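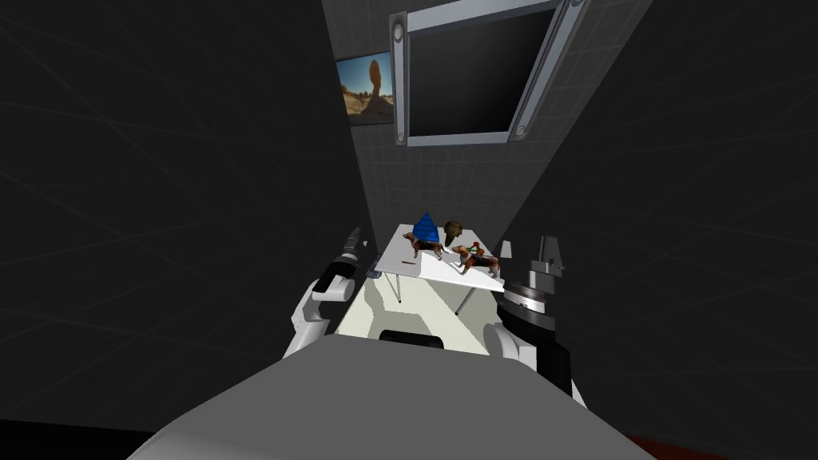
*White table, two robot arms (computer render)*

# Call for contributors: the Stutton listings project

We are looking for people who read, wrote for, sold adverts in, delivered or threw away the free gay and lesbian papers that circulated in Stutton and the towns near it between the late 1970s and the end of the 1990s. We also have one paid part-time post, described further down.

A warning first. A fair amount has been written about the local gay press already, and much of it repeats the same handful of stories. The papers "brought everyone together". They were "a lifeline". Perhaps they were, for some. We have also met people who never picked one up, who thought they were run by a clique, or who stopped reading when the back half filled up with chat lines. We would like to hear from both sorts, and we are a bit more short of the second.

## What we have

Dinu, the small archive that runs this project, holds 394 issues of various titles. They came from a bar cellar, two house clearances and a library that no longer wanted them. The runs are patchy. One title, the Holta Listings, is nearly complete for its first years and then has a hole in it that we can't explain. It may have stopped printing. It may have carried on and simply not been kept. A history leaflet published locally states that it closed for lack of money, and gives no source.

The same leaflet says the Holta had 1,269 subscribers at its height. We have found that figure in one place only, an advertising rate card, and a rate card is where a paper tells shopkeepers how popular it is. If you packed envelopes, carried bundles or saw the printer's bills, please get in touch. Even a memory of how many were left on the cigarette machine at the end of the month would be worth having.

## Who can take part

Anyone aged 18 or over who had some contact with these papers. You don't need to be gay, lesbian, bisexual or trans, and you don't need to have been out then or be out now. We are especially keen to hear from:

- people who placed or answered personal ads
- women who read the papers, or gave up on them
- black and Asian readers, who hardly appear in the issues we hold
- printers, typesetters and drivers
- landlords and bar staff who agreed to stock copies, or refused
- people who wrote letters of complaint, printed or otherwise

If your memory is vague, say so and come anyway. We would sooner record "I think it was winter" than a confident date borrowed from somebody's website.

## What taking part involves

One recorded conversation, usually an hour and a half. It can be at our office in Stutton, at your home or by telephone. We will ask whether you have any copies, letters or photographs, and we can scan them while you wait. You keep the originals unless you want to be rid of them.

You may use another name. You may ask us to close the recording for a number of years, or for your lifetime. You will see the typed version before anyone outside the project does, and can strike things out. What we can't do is promise that nobody who knew you will recognise you. In a place this size they might, and any project that tells you otherwise should be asked how it plans to manage it.

There is no fee for contributors. We pay bus and train fares, and childcare or care costs if you ask beforehand.

## Paid post: interviewer and indexer

Part-time, two days a week, fixed term. The pay is £860 a month before tax. It is funded by the Stenent Fund, which has no say in what we publish; we have that in writing.

You would carry out the interviews, type them up, and index the papers page by page, adverts included. The indexing is the larger half of the job and much of it is dull. Anyone picturing long afternoons of moving testimony should think about the plumbing adverts.

We need someone who can:

- listen without finishing other people's sentences
- type accurately
- check a claim before passing it on
- talk about sex, illness and old quarrels without flinching or prying

A degree is neither required nor counted against you. Experience of interviewing helps, though we don't mind where you got it. Please don't send a statement about your passion for community. Send up to 1,000 words on something you once believed about the past and later found to be wrong, and how you found out, with a plain list of jobs you have done.

## How to get in touch

Contributors can write to us or call in at the Dinu office, above the launderette in Stutton, between 10 am and 3 pm. Ring the lower bell. The upper one doesn't work.

Applications for the post should reach us by the end of February, on paper or by email. Interviews will be held in the same office, up two flights of stairs with no lift; tell us if that is a problem and we will meet you at the library. Everyone who applies will get a reply.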